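Filed under: Notebook / Road markings and surfaces

Tuominen arterial, drive-through notes, August

Sunday, started 18:00 from the Sturnel end. Purpose is a first pass over the lane markings before anyone goes out with the retroreflectometer. Visual grading only, from the driving position, near lane throughout unless noted. Scale is the usual one, 0 to 5, where 5 is new paint and 2 or lower goes on the list for remarking. I used the old Plerkton sheet because the new one has no column for verge posts.

Overcast. I prefer this for grading worn paint, as direct low sun throws glare off the polished wheel tracks and everything in them reads a grade too high. The cloud is not uniform, though. Where it thins there is a bright patch straight ahead and the far dashes lose contrast against the asphalt. Anything graded in those stretches gets a question mark on the sheet and should be repeated.

Section A. Two lanes our way, double solid center line, broken lane line between the two near lanes. Surface smooth and dark gray. Center line graded 4, lane line 4. Path on the right, separated by a grass verge with a white post. Posts are outside the marking contract but Nerna asked for them to be noted, so they go in the remarks.
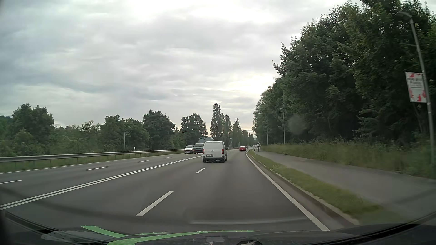

Simão Carrilho

Traffic hides more of the double line than I had allowed for. A panel van in the lane to the left takes out the center line for as long as it stays there, and what is left to grade is the stretch in front of our own hood. The sheet assumes a clear view over 22 m. In traffic that is optimistic. I suggest we grade the center line on the return run as well and take the lower of the two values, the same as we already do for edge lines on bends.

Dash spacing on the far side was not graded. From this lane the far dashes are good enough to confirm that they exist and that the pattern is continuous, and that is all I would sign for.

Section B, approach to the bridge. The layout changes here: lane arrow, hatched island on the left, edge stripe on the right with a second line along the curb side. More paint per meter than anywhere else on the route, so it took most of the time.

- Straight-ahead arrow: 4. Head and shaft to be graded separately next time.
- Hatched island: border 4, crossbars not graded. Need a clear view of the full set before putting a number down.
- Solid line leading into the island: 4. Thick. Width to be measured on foot, do not take it from the drawings.
- Edge stripe, right: 3. Strip of pavement between it and the curb-side line is brownish. Could be dirt, could be a different material. Check on foot.
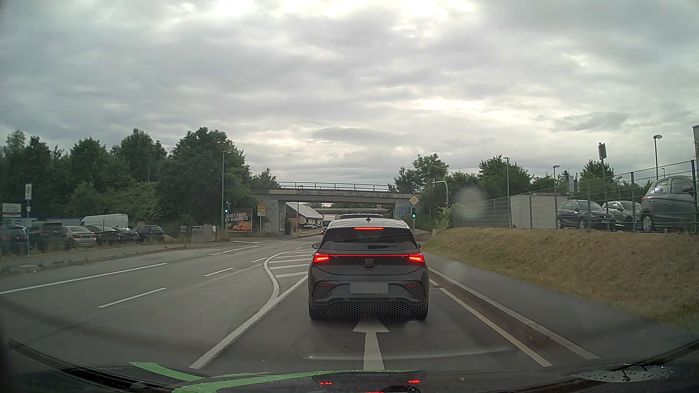

The grading distance also shrinks when the car ahead slows. With a vehicle close in front, the arrow is readable and not much past it. I held back to get a longer look at the island and lost the arrow in exchange. Two passes would fix this: one for lane symbols, one for everything to the left. It adds 18 minutes to the route at Sunday traffic levels, more on a working day. Acceptable.

Under the bridge I graded nothing. The change in light is too quick to trust the eye. The retroreflectometer can have that part to itself.

Sloping bank on the right past the path, dry grass mixed with green. No vegetation over the path at the point where I looked. Mesh fence at the top of the bank, parking behind it. Not our concern but useful as a location reference, since the chainage marks are hard to find from a moving car.

Section C. Buildings close in on the left, slight right-hand bend ahead. Best view of the double line on the whole run. It sweeps across from the lower left with nothing standing on it, and the opposite lanes were clear when I graded. Double line 4, near lane line 4, opposite lane line thinner in appearance, ungraded. I want to know whether the thinner look is a real difference in width or just distance. Sturnel depot should have the marking order for both sides.
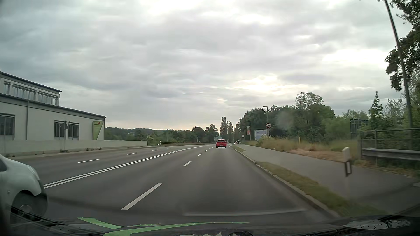

Section C. Double line and near lane dashes, evening cloud.

Bright break in the cloud above the trees in this section, right of center, with a second one farther right. Question mark entered against the most distant dashes. The close ones are fine and I am leaving the grade as it stands.

Section D, houses on the left and parked vehicles. Markings change weight between lines: the broken line farther left is made of thicker dashes than the one nearest the middle of my view. I had this down on the sheet as a single type and have corrected it. Whoever does the material estimate should treat them as two items. The sheet total for D was 29 dashes in the single type, taken from the old plan, and that figure is now void until someone walks it.

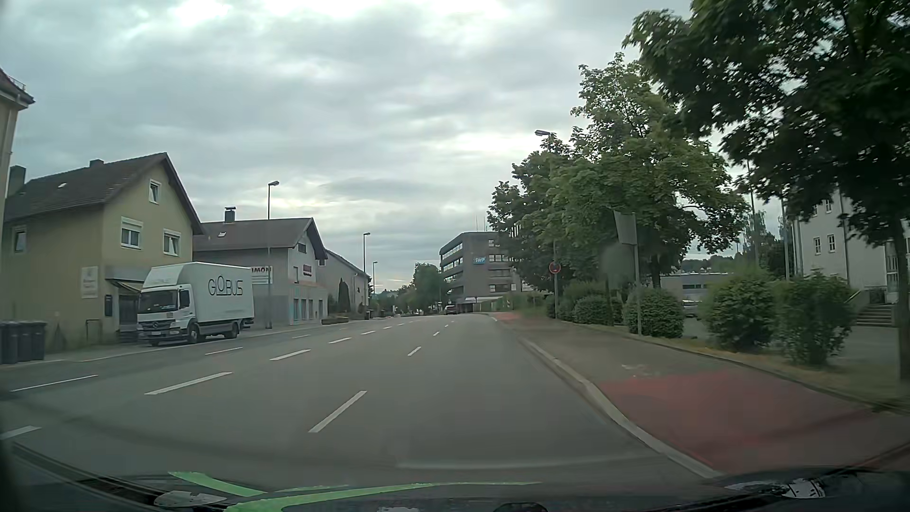
A truck at the roadside is a fair size reference for judging distance along the dashes, better than posts. For the write-up, use buildings instead, as they will be there on the repeat run. The yellowish-beige house with the steep dark brown roof is a good one. So is the gray building beyond it with the red sign on the gable wall.

Wheeled bins on the left pavement, clear of the markings. Near lane empty at the time of grading.

To do:
- Return run, same sections, center line only.
- Walk section B: line width, brownish strip, crossbars.
- Ask Sturnel for the marking order, section C, both directions.
- Recount section D as two dash types.
- Add a verge post column to the new sheet, or keep using Plerkton's.
- Replace the clipboard light.

Grades above are provisional. Do not copy them into the Nerna table yet.

Recent entries
Retroreflectometer zero drift, second check
Glass bead samples, sieve results
Sturnel depot: stencil inventory
Plerkton sheet, column definitions
Edge line wear on bends, lower-value rule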